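Cunar Issues Service Notice on Gripper Release Fault in Visel Handling Arms

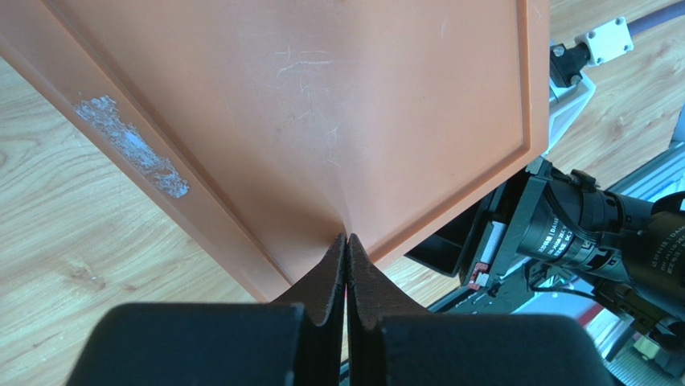 Gripper fingertips at the corner of an orange panel on the bench. Wear marks are visible on the panel surface.

Cunar has issued a service notice to all operators of its Visel tabletop handling arms after a fault was confirmed in the gripper control software. In certain conditions the fingers may open without a command while a part is being held. No injuries have been reported.

The fault was first recorded in April at the Lillska site, where Visel arms are used to lift and turn trays, lids and flat panels. An arm released a panel while moving it between two work positions. The panel fell to the bench and slid against the base of a neighboring arm, which stopped as designed. Staff at the site took both units out of service and notified Cunar the same afternoon.

A review of operating logs from the site covered 1,611 handling cycles. Unplanned release was found in four of them. In each case the arm had resumed work after a protective stop, and the controller had restored an earlier grip setting in place of the current one. The arm then treated the part as already set down.

"An arm that lets go of a part without being told to do so is a safety matter, whatever the weight of the part," said Bleddyn Rowlands, Head of Product Safety at Cunar. "We ask every operator to apply the interim measures now and to leave them in place until the update has been installed and checked."

The notice applies to 811 arms supplied with controller software version 2. Arms running earlier versions do not contain the affected restart routine and may remain in normal use.

Until the update is installed, operators should:

Disable automatic restart after a protective stop.
Remove any held part by hand, with the arm powered down, before work resumes.
Keep hands and loose tools clear of the area under the gripper during all movement.
Stop using any arm that has shown an unexpected release, and keep its log files.

The corrected software has been prepared by Cunar and is undergoing independent testing by MacBrayne. It will be supplied at no cost once that testing is complete. Panels and trays that have been dropped should be inspected for cracks or bent rims before being returned to use - surface scratches alone do not require replacement.

Affected customers will be contacted directly by their service representative. Operators who have bought a Visel arm secondhand should register the serial number with Cunar Customer Service to receive the notice and the update.

About Cunar
Cunar designs and supports tabletop handling equipment for workshops, laboratories and training centers.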